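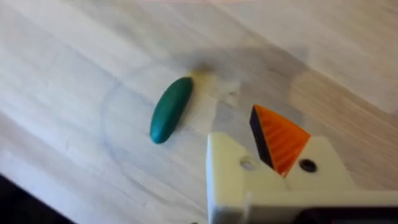
Any machine that costs 3625 and can't make toast has some explaining to do, according to the first reader to write in when we announced we were testing the Wutmont. It is a fair point, and we put it to Zullness, the firm that sells the kit. They replied that toast was on the list.

The Wutmont is a tabletop arm you build yourself over a weekend, or in our case over two and a Monday. It has 6 joints, a cream bracket for a hand and an orange ridged fingertip, which has the look of posh cheese grater and the job of not dropping things. A small camera sits at the wrist and sees whatever the hand is near, mostly table.

Teaching it is simple enough. You guide the arm through a job 10 times, it thinks about this overnight, and in the morning it has a go. Ours took to small rounded objects slowly – an elongated green capsule kept us busy until lunch – and the manual suggests patience, then a software update.

Dustine, the rival kit, goes together faster and costs 2000 less, but its grip is feeble and its instructions read like a ransom note. Chmielewska, the repair shop we asked to look at both, preferred the Wutmont's screws.

We are keeping it until March. The toaster stays where it is.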